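Search this site Go
Last updated: 05/09/2020

Ekton workshop rooms get new boards and a tool refit

The shared workshop rooms at Ekton will reopen to evening classes in August after a refit of the benches, hand tools and writing boards. The work was ordered by Jutwood, which runs the building, and covers the two ground-floor rooms and the storeroom between them.

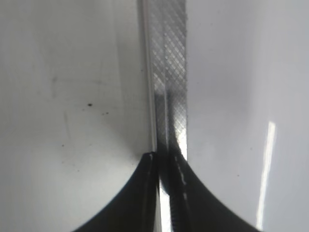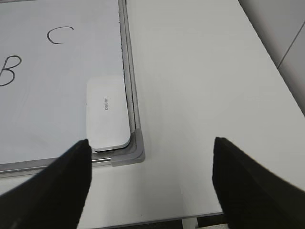
Knurled metal strip, first picture; framed dry-erase board with the handwritten letters B and C, second picture.

The largest part of the order is small bench stock. Jutwood has bought 700 pieces of metal bar and strip for the marking and measuring classes, in plain and knurled finishes. Knurling is a pattern of crossed lines pressed or cut into metal so that it can be held firmly. The knurled pieces will be used in the first two lessons, where students compare finishes by touch and learn to check an edge for burrs before filing.

Stock will be kept in shallow drawers sorted by width. Each drawer front carries a number, and the same number is entered on the sign-out sheet. Pieces that have been drilled or bent go into a separate bin and are not returned to the drawers.

The rooms will also use 138 dry-erase boards, most of them small enough to lie flat on a table. Boards with aluminum frames and plastic corner caps were kept from the old rooms where the corners were sound. Boards with loose rails or cracked caps have been taken out of use.

Dried marker tends to collect where the writing surface meets the frame. Cleaning instructions have been changed as a result. The surface is to be wiped after each class with a dry cloth, and the inner edge of the frame is to be cleaned once a week with a damp cloth and a cotton swab. Scrapers and steel wool are not allowed on the boards.

Table layout is unchanged. The writing tables stay in the room facing Kpodo Street, and filing and drilling stay in the rear room, where the floor drain and the bench vises are. Metal pieces may be carried to the writing tables for measuring but must be wiped free of oil first.

Classes are open to members of the Zurnero tool library at no added charge. Other students pay the normal course fee. Sign-up sheets will be posted at the front desk two weeks before the first class.

Contact | Copyright 2020 Jutwood | Back to top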